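Intro to Investing – Week 5 handout
Bonds, yields and why the price moves the wrong way
Notes by Fereshteh Parsa. Class of 4/14/07

Read before class if you can. If not, skim the worked bits and come back to the rest.

Recap from last week

A share is a piece of the company. A bond is a loan to it. Shareholder gets whatever is left over, bondholder gets what was promised, assuming the company can pay. That order matters most when things go bad. Bondholders stand ahead of shareholders in the line, banks with security over the assets usually stand ahead of both.

Several of you asked about preferred shares. Sit somewhere in between. Week 9, park it.

Words you need

Face value (also called par) – the amount paid back at the end. We use $1,000 all term.
Coupon – the yearly interest, as a percent of face value. Fixed on the day of issue. Doesn't change when the price changes. People lose marks on this every term.
Maturity – the date the face value comes back.
Price – what someone pays for it today. Can be above par (premium) or below (discount).
Yield – what you earn on what you paid. Three kinds, below.

Coupons are normally paid twice a year. We pretend they're paid once a year to keep the arithmetic short. Real calculators don't, so your answer will be slightly off theirs. Fine for this course.

Price and yield

The seesaw. Rates up, prices down. Rates down, prices up. Everyone can say it, fewer can explain it.

Say Drotmont issues a 10-year bond at par, coupon 5%. You pay $1,000, you get $50 a year. A year later Drotmont wants more money, but rates have gone up and it has to offer 6% on a new bond. Now somebody shopping has a choice: $60 a year for $1,000, or your $50 a year. They won't give you $1,000 for yours. So your price has to drop until the buyer is getting 6% all up.

How far? Nine years left. Value each payment at 6%:

Nine coupons of $50 at 6%: 50 x 6.8017 = $340.08
Face value in nine years at 6%: 1,000 x 0.5919 = $591.90
Price: $931.98

So you're down $68 on paper. If you hold to the end you still get your $1,000, assuming Drotmont is still around. The loss is real if you sell. Is it real if you don't? Argue both sides, we'll do it in class. My own view is yes, you are stuck earning 5 in a 6 world and that costs you somthing whether or not it shows up on a statement.

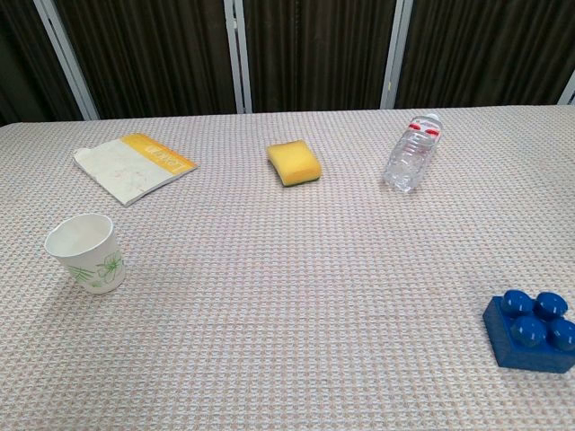
Duration is how hard the price swings when rates move. Rough rule: percent change in price = minus duration x change in rates. Duration of 7, rates up 1%, price falls by 7% or so. Longer maturity, bigger duration. Lower coupon, also bigger, since more of your money is sitting at the far end. If the formula does nothing for you, think of the table in the photo as a time line, your side being today. Cup and toy block nearer, those are your early coupons. Booklet, sponge and bottle over at the far part, later payments and the face value. Duration is the balance point, each item weighted by what it's worth today. Load up the far side and the balance point moves away from you. A zero coupon bond has everything at the far side, so its duration is the same as its maturity. Exam likes that one.

The three yields

1. Coupon rate. $50 on $1,000 is 5%. Tells you what's printed on the bond and not much else.

2. Current yield. Coupon over price. Our bond at $931.98: 50 / 931.98 = 5.36%. Quick, useful for comparing income, ignores the gain you get when it climbs back to par.

3. Yield to maturity (YTM). The one rate that makes all the payments add up to today's price. For ours it's 6%, we built it that way. Normally you have the price and need to find the YTM, and that's trial and error or a calculator.

Order to remember. Discount bond: coupon rate is lowest, then current yield, then YTM. Premium bond: the other way round. At par all three match. If your answer breaks this order you've made a slip, go back.

YTM assumes you hold to the end, nobody defaults, and every coupon gets reinvested at the same rate. The last one almost never holds.

Credit risk

So far the borrower always pays. They don't always.

Spread = yield on the company bond minus yield on a government bond of the same maturity. It's your pay for taking the chance. We quote it in basis points, 100 to the percent.

Two companies for the workshop:

Prendier – makes industrial pumps, steady orders, low debt. 7-year bond, spread 77 basis points.
Flavisura – bought two competitors with borrowed money, one big customer. 7-year bond, spread 412 basis points.

Question isn't which is safer, that's obvious. Question is whether 335 extra points a year is enough. Work it like this. Say you reckon Flavisura has a 4% chance of defaulting in any year and you'd get back 40 cents on the dollar. Expected loss per year is 4% x 60% = 2.4%, or 240 points. Spread is 412. Leaves 172. Prendier, say 0.3% chance, same recovery: 18 points. Leaves 59.

Looks good for Flavisura. Now change the 4 to a 7 and do it again. You get 420, and you're behind. Nobody can tell you for sure if it's 4 or 7. Spend time on that.

Also – defaults bunch up. Bad years come for everyone at once, usually when your shares are down and your job is shaky as well. An average hides that. Part of the spread is pay for bad timing.

Spreads right now are narrow. Some say the world is safer, some say people have got lazy and are chasing yield. I lean to the second but I've been leaning that way a while. Mark your own view and defend it.

Reading a balance sheet for a bond

Shareholders read for growth. Lenders read for cushion. Main thing to pull out is interest cover: earnings before interest and tax, divided by interest.

Omoregie, last full year, in thousands:
Earnings before interest and tax: 2,256
Interest: 1,222
Cover: 1.85 times

Thin. Earnings could fall 46% before they can't meet the interest out of earnings. Sounds like a lot till you look at how a trucking business does in a slow year. Check too when the debt comes due. A firm with cover of 1.85 and nothing to repay for six years is in better shape than a firm with cover of 3 and the whole lot due in April.

And read the covenants. Promises the borrower makes in the loan papers – limits on more debt, limits on dividends, minimum cover. Dull reading. Weak ones mean the company can load up ahead of you after you've lent.

Ladders

For anyone putting this into practice with their own savings. Instead of buying one 5-year bond, split it over one, two, three, four and five years. Each year one matures, buy a new 5-year with it. Rates go up, you get to reinvest some at the better rate. Rates go down, most of your money is still locked in at the old one. You won't get the best result. You won't get the worst either.

Watch the dealer markup on small amounts. It's buried in the price, not shown as a fee. Ask for the bid and the offer both.

Problems for next week

1. Bond, face $1,000, coupon 7%, 12 years left, market yield 6%. Premium or discount? Find the price. Then find current yield and check the order.

2. Same bond, market yield goes to 8%. New price. Which move was bigger in dollars, 6 to 7 or 7 to 8? Why aren't they the same?

3. Flavisura again. What yearly default chance makes you break even with Prendier, using 40% recovery for both? Show working.

4. Omoregie borrows another 5,000 (thousands) at 8% and earnings don't change. New interest cover. Would you lend? Half a page, no more.

5. Zero coupon bond, 10 years, yield 5%. Price today, and its price right away if yields jump to 6%. Compare with what the rough rule gives you.

Tables for present value are at the back of the course pack, not the textbook, the textbook ones only go up to 10 periods so are no use for question 1. Round to the cent at the end, not along the way.

Group projects – topic on paper by next class please, three groups still havent sent me anything.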